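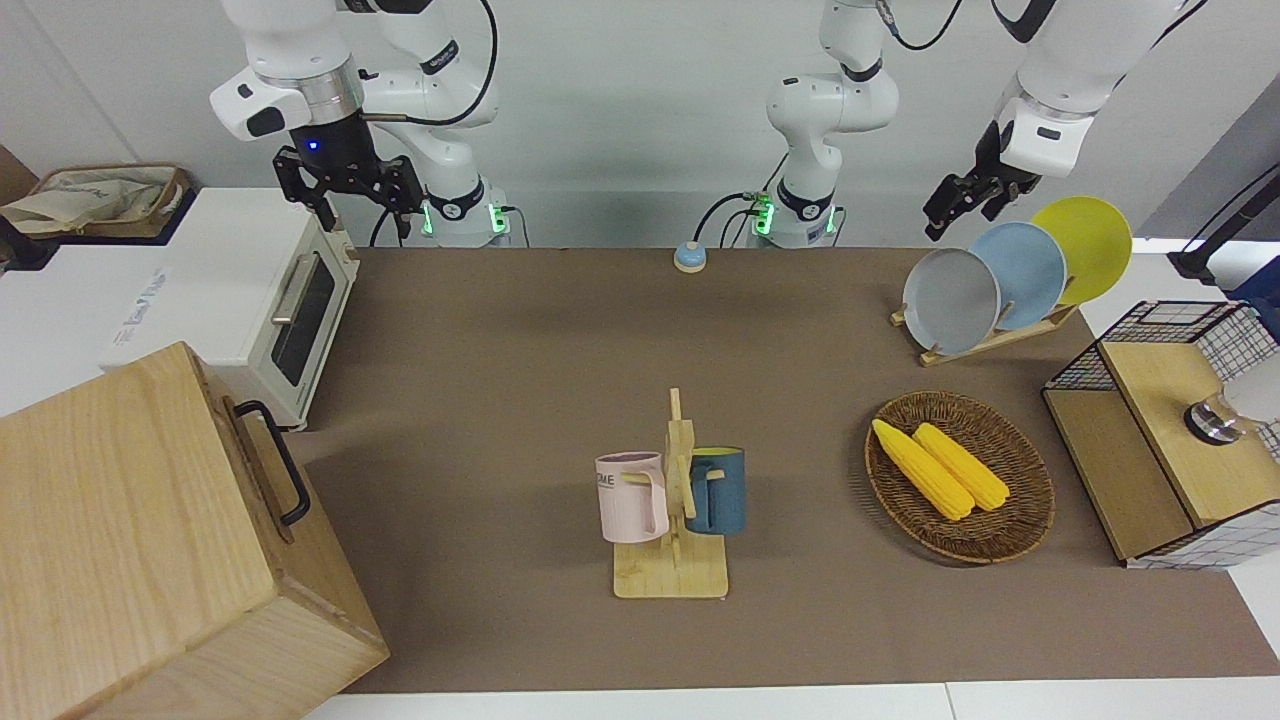

Home Watches Collections Service Stockists Press

Sandilmont introduces the Stuston, a hand-wound wristwatch with small seconds

Sandilmont has added a hand-wound model, the Stuston, to its permanent collection. Deliveries to stockists begin in January.

The case is steel, brushed on the flanks and polished on the bezel. The crown screws down. Front and back are sapphire crystal, the front treated against reflection on its inner face only. 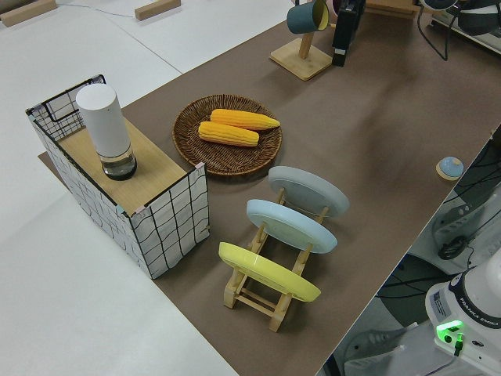

Movement

The Stuston uses the Ikeda calibre, which Sandilmont assembles and regulates in its own workshop. Power reserve is 70 hours from full wind. The balance has a free-sprung hairspring and is adjusted in four positions before casing. A stop-seconds lever acts on the balance rim when the crown is pulled. There is no date.

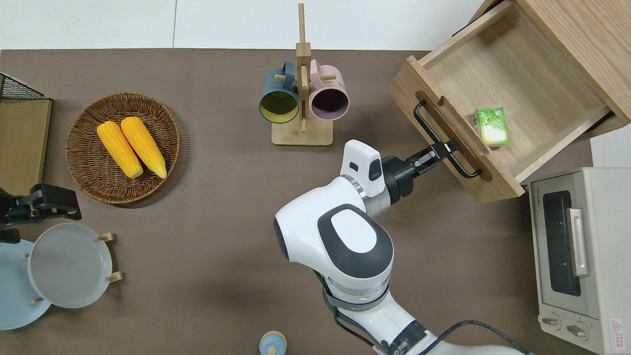

Dial and strap

Dials are supplied by Kostis and fired in grand feu enamel over a copper base. Each dial passes through the kiln seven times. Two colours are offered, off-white and slate grey. The hands are blued steel. The small seconds register is a separate piece, soldered from behind. The strap is calf leather with a pin buckle, and the lugs are drilled to simplify changes.

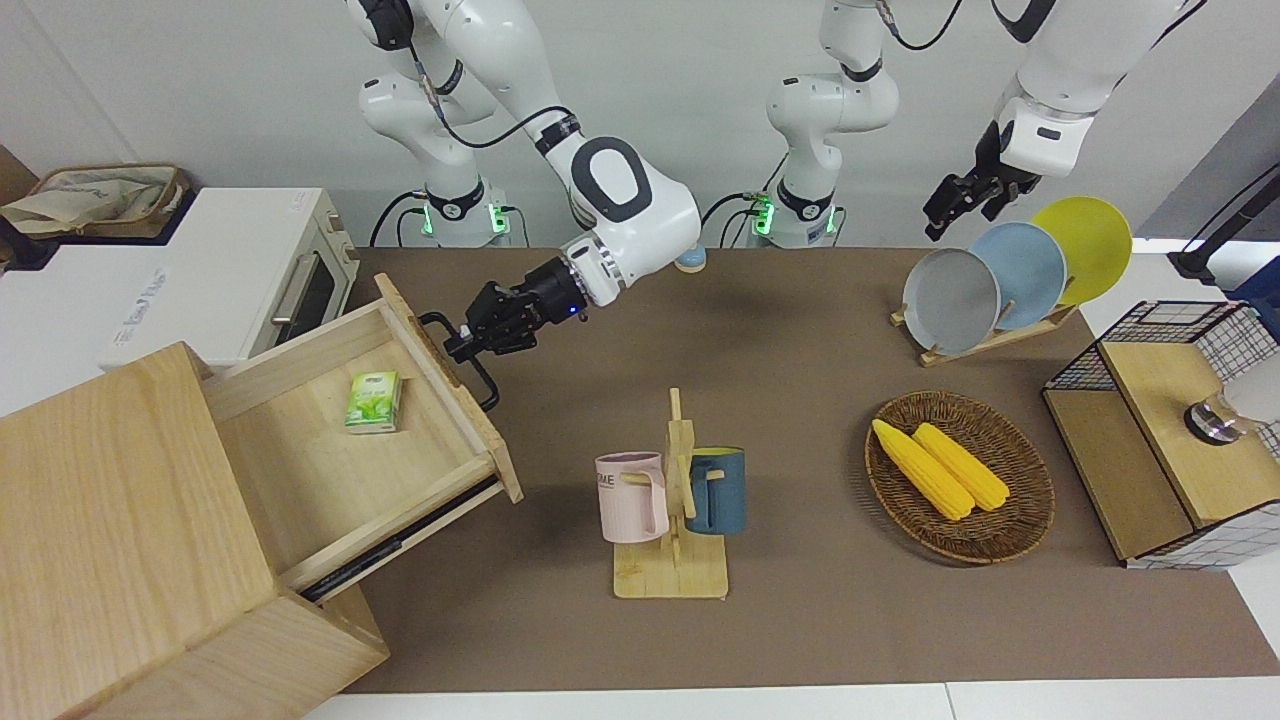
Availability

Production is limited by dial supply to 900 pieces a year across both colours. Orders are taken through authorised stockists. Servicing is carried out by Sandilmont, and spare dials will be held for repairs only. Technical drawings and the full specification sheet are available to trade press on request.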